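Search this site Enter keywords Go

Plastic drop-off moves to Trevaskis Hall

The monthly soft plastics drop-off has a new home. From next month it will be held in the side room at Trevaskis Hall, as the Irkivine store needs its back office for stock. Hours stay the same, 3 to 6 p.m.

Shopping bags, fruit netting and snack wrappers are all fine. Please shake out crumbs and leave off anything with a metal clip.

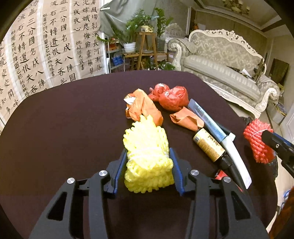 Members brought in 234 pounds between April and the end of August – almost double last year. Hòa Giáp drives the load to the Judar depot and could use a second driver, one trip every 12 weeks. Gas is paid.

Old toothbrushes go in the separate tub by the door. Batteries still have to go to the county site on Bellelano Road.

Last updated: September 26, 2021

Recent items
Bellelano Road closed for paving
Seed swap dates
Hall heating fund reaches $400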